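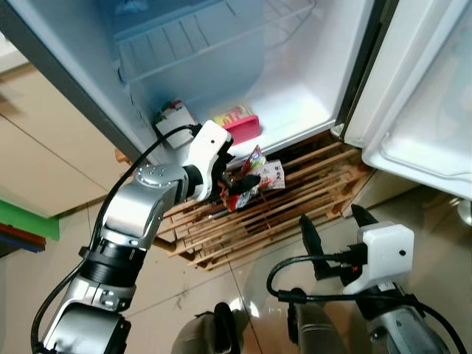 Musel opens its snack fridge refill service to small offices in February

Hi, I'm Itziar Aguirre, and I run Musel, which means I think about mini fridges more than is healthy! We've been stocking them for 60 offices, and in February we're opening the list to anyone with a break room and a plug.

You know how a small fridge goes. Somebody shoves a crinkly snack packet onto the bottom shelf, a tub with a lid lands next to it, and by lunch you can't find a thing. So we start low -- boxes and lidded tubs on the floor of the fridge, packets in front where a hand can grab them, and the little freezer compartment left for ice.

Refills come 3 times a month, before 9 in the morning, and we wipe the shelves while we're there. Ainhoa Marín plans the routes and Vasylyna Stasiv picks the snacks (she takes requests, so go ahead and ask for the spicy ones). Last year the two of them handled 1352 refills between them -- I'm still a little amazed.

Want in? Call the Musel office and ask for Begoña Prieto, extension 429.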